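サンダル

サンダルは、足の甲を全面的に覆わず、底を紐や帯で足に留める履物の総称である。夏の外出用のほか、室内履きや作業用としても広く使われる。
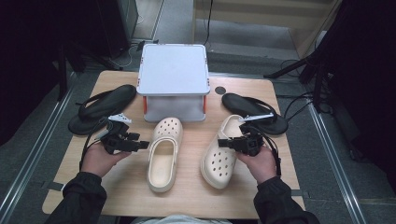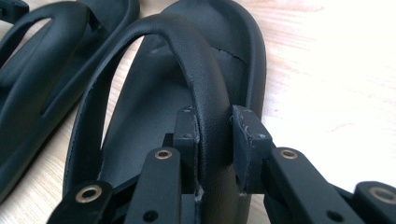 サンダルの形は、足をどこで留めるかによって大きく分かれる。鼻緒を指の間に挟むものはトング型と呼ばれ、英語のフリップフロップもこれに含まれる。写真の黒いサンダルのように底から帯が立ち上がる構造では、帯と底の接合部に歩行時の力が集まりやすい。甲を幅広く覆い、かかとを開けたものはクロッグまたはサボと呼ばれ、一枚目に見えるクリーム色の二つがこの類に入る。クロッグはもともと木をくり抜いた作業靴を指したが、現在では合成樹脂の成形品も多い。

歴史
植物の繊維や革を底に用いた履物は、古代から各地で作られてきた。古代エジプトではパピルスやヤシの葉を編んだものが知られ、古代ローマでは革製のものが用いられた。日本の草履や下駄も、鼻緒で足を留める点でトング型と共通する。20世紀に入るとゴムや発泡樹脂の底が普及し、安価な日用品となった。

材料と製法
底材には天然ゴム、EVA樹脂、ポリウレタン、コルクなどが使われる。EVAは軽く、型に入れて一体で成形できる。地方の小規模な製造所では、裁断した底に穴を開け、鼻緒を手で差し込む工程が残っている。アブブリッジの製造所ステインは月に約300足を作り、工程を四つに分けている。同所の職人タラニ・モコエナは、鼻緒の穴をつま先寄りに開けすぎると指の股が痛みやすいと述べている。

手入れ
樹脂製のものは水と中性洗剤で洗い、日陰で乾かす。直射日光や高温の車内に長く置くと、縮みや反りが生じることがある。革製のものは水洗いを避け、乾いた布で汚れを落とす。底の溝が浅くなったものは濡れた床で滑りやすく、交換の目安とされる。

関連項目
草履、下駄、サボ、エスパドリーユ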